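The Second Gripper

The budget form had 3 boxes on it, and Lena had filled in only the first.

Item: bench arm, used, with gripper. Under that was a box for cost and a box marked Justification, with room for maybe four lines of handwriting. Flikstead bought everything on that form, from mop heads to the forklift.

"What did you put?" Walt asked. He had come in with his coat still on.

"I put the item."

"What's it cost?"

"Clultance wants 4000 for it. They'll throw in the mount."

Walt sat down on the stool by the parts washer. He had run the repair floor before Lena did, and since November he had run it only on the days his knee let him drive. The shop took in broken lab equipment, fixed it, packed it with its cables and sent it back. The fixing paid well. The packing did not pay anything. Two people spent most of every afternoon sorting cords, coiling them, tying them and matching them to a box.

"And you want the arm for the cords," he said.

"For the cords."

"It can't do cords."

"It can do some of them. The Lepik people had it laying out power leads when I went to see it. Straight ones, already sorted."

"Ours aren't straight or sorted."

"I know what ours are, Walt."

He picked up the quote and read it through, both sides. He read slowly and moved his thumb down the margin. On the back was the list of things that were not included. Soft fingertips were 400 for the pair. The service plan was by the year. Training was one day on site, and travel was extra.

"You've got to put the fingers in," he said. "If you leave them off you'll be back up there in the spring asking for them, and he'll remember that."

"It comes with fingers."

"It comes with hard ones. You'll want both kinds." He put the paper down. "What did Noemí say?"

Noemí Camacho had the loaner arm at the far bench. Clultance had lent it to them for 2 weeks, and it was due back after the weekend. She had been on the packing side longer than anyone, and Lena had given her the arm because she was the one who would have to live with it. Noemí kept a spiral notebook open beside the keyboard. She wrote down the cord, the time and what happened, and she did not write down what she thought about it.

Lena walked over and asked to see the notebook.

"The thick ones go fine," Noemí said. "The gray ones for the Wornen units, I'd let it do those tomorrow. I'd go get coffee."

"And the thin ones?"

"Thin ones I'm still on."

She turned the notebook around. The gray cords ran down most of a page, one check mark after another. Then the thin black ones started and the writing got smaller. Picked wrong strand. Picked two strands. Let go early. Picked, good, then lost it. There were good ones too, more toward the bottom of the page than the top.

"Are you changing something?" Lena asked.

"Where it comes down. If it goes for the middle, where everything crosses, it's hopeless. I'm having it look for a loop that's off by itself." She shrugged. "That's what I do with my hands. I never thought about it till I had to tell it."

She had the wrist camera up on the monitor, and she leaned back so Lena could look. 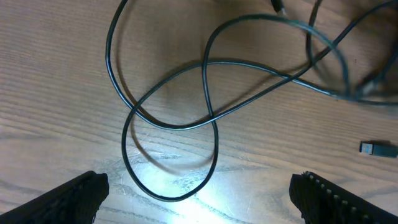 by Carol Ann Hutchins
Fiction | January 19, 2025

Lena looked at the loop that hung down toward the space between the two fingers, and then at the mess above it.

"That one?" she said.

"That's the one I'd take."

"What about the USB plug over on the right?"

"I'm not asking it about that yet. One thing at a time."

Walt had come up behind them. He bent down to the screen with his hands on his knees. "Too much shine on that table," he said. "Look at that white spot. You need a mat. Something dull."

"How much is a mat?" Lena asked.

"I've got one in the garage."

"I can't put your garage on the form."

"Then put down a mat."

She went back to her desk and pulled the form over. In the cost box she wrote the price of the arm, and under it the soft fingertips, and under that the service plan for the first year. She added the training day and left a blank for the travel until she could call. At the bottom she wrote work mat, dull finish. The total was more than she had told the owner on the phone – a good deal more – and she went over the addition again and got the same number.

The last box took her longer. She wrote that the arm would save two people their afternoons, and then she crossed it out. She asked Noemí across the room how much of the packing was gray cords.

"Less than half," Noemí said. "More when the schools send theirs in."

Lena got a clean form and copied everything over. In the box marked Justification she wrote: Will handle the heavy cords now. Thin cords still in testing, see attached. No change in staff. Then she went to the far bench and asked if she could borrow the notebook long enough to run it through the copier.

"Let me finish this one," Noemí said, and picked up her pen.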